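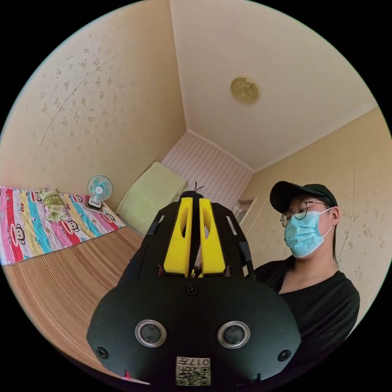 Glasses + disposable mask + ball cap, all shift

firwood2727
Posts: 2,689
Round thin frames, blue ear loop mask, cap pulled low. By lunch they're fogged, and the loops fight with the temples for the same spot behind my ear. Tried the Otano wipes, lasted till the first coffee. What are you all using?

skilt_bench
Mask on first, glasses on top of it. Pinch the nose wire hard. Fixed it for me.

pale_wall
Dish soap. One drop, rub, let it dry, buff. Been doing it since September, no wipes needed

skilt_bench
Careful with soap if the lenses are coated – mine went streaky after 2 weeks.

pale_wall
Streaky means you used too much. Or teh wrong soap

graveyard_lou
It's the cap imo. Brim that low traps the warm air. Push it up an inch.

firwood2727
Cant, overhead lights are brutal at our Skiltholm site. Looking down all day too, so the glasses slide.

graveyard_lou
Then silicone ear hooks. Shimada ones, cheap. They stop the sliding, dont do much for fog.

pale_wall
Disagree on the cap btw, mine's just as low and no fog

firwood2727
ok soap tonight on the old pair, hooks ordered. Will post Friday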